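Werkstattbuch Pension Witora
12. Oktober 2023

Kaffee steht, Heizung brummt, also schnell aufschreiben, bevor ich wieder die Hälfte vergesse.

Der Frühstücksraum bleibt unser Sorgenkind. Nerea hat gestern die neue Tischordnung ausprobiert, mit den Zweiertischen am Fenster und der langen Tafel an der Wand, und ich muss sagen: viel besser! Die Gäste kommen jetzt ans Buffet, ohne sich gegenseitig die Eier vom Teller zu schubsen. Nur die Tür zur Terrasse geht nicht mehr ganz auf, da fehlt eine Handbreit. Ich probiere heute Nachmittag, die Tafel quer zu stellen (Costel, falls du das vorher liest, bitte nicht alleine schieben, denk an deinen Rücken).

Zimmer 9: Der Duschkopf tropft wieder. Dichtung getauscht, Kalk runter, tropft trotzdem. Ich glaube inzwischen, dass es die Kartusche in der Armatur ist. Crescencio hat noch eine vom selben Typ bei sich im Keller, die bringt er mit. Bis dahin das Zimmer bitte als letztes belegen.

Die Türschilder sind auch da, von Skoltent. Schöne Schrift, gute Größe, aber die 37 fehlt. Dafür haben wir die 9 doppelt, haha. Habe reklamiert, Ersatz ist unterwegs. Kleben will ich erst, wenn alle beisammen sind, sonst sitzt am Ende eins schief und ich ärgere mich jeden Morgen darüber.
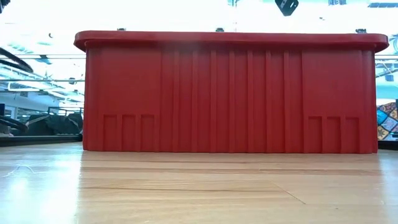 Rote Kunststoffkiste auf dem Holztisch.

Dann die Matratzenfrage. Huia hat bei Intarasuk angerufen, die liefern frühestens im Dezember, und bei der Menge wären wir bei 3.000 Euro, Abholung der alten inklusive. Fand ich erst heftig, aber gegen das Angebot von Pallitmont ist es fast geschenkt, und dort hätten wir die alten selbst wegfahren müssen. Ich würde zusagen. Ramiro will noch einmal Probe liegen, ich kenne das, der schläft dann im Laden ein.

Zur Hausmappe: Die Busverbindung zum Wasserfall stimmt nicht mehr, der letzte Bus zurück fährt im Winterfahrplan eine Stunde früher. Seite neu ausgedruckt und in den Mappen im Erdgeschoss schon getauscht, oben fehlt noch. Den Wanderweg über den Sattel habe ich rausgenommen, da liegt nach dem Sturm immer noch Holz quer. Wer nach einer kurzen Runde fragt: Mühlenweg, dauert mit Pause um die 60 Minuten und geht auch mit Kindern prima. 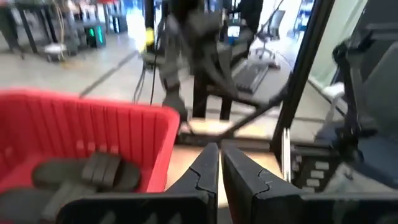 Ach ja, und das WLAN im zweiten Stock. Ich habe den Verstärker vom Flur ins Treppenhaus gehängt, seitdem kommt im Eckzimmer endlich was an. Im Zimmer daneben leider weniger als vorher, keine Ahnung warum. Vielleicht der Spiegelschrank? Costel meint, wir sollten gleich ein Kabel hochziehen, und wahrscheinlich hat er recht, aber nicht mitten in den Herbstferien, bitte!

Waschküche: Trockner läuft wieder, es war nur das Flusensieb. Die große Mangel quietscht weiterhin, Fett ist bestellt.

Offen für morgen:
Kartusche von Crescencio einbauen
Mappen oben tauschen
bei Huia nachfragen, ob das Angebot auch die Schonbezüge enthält
Terrassentür messen, bevor wir nochmal umräumen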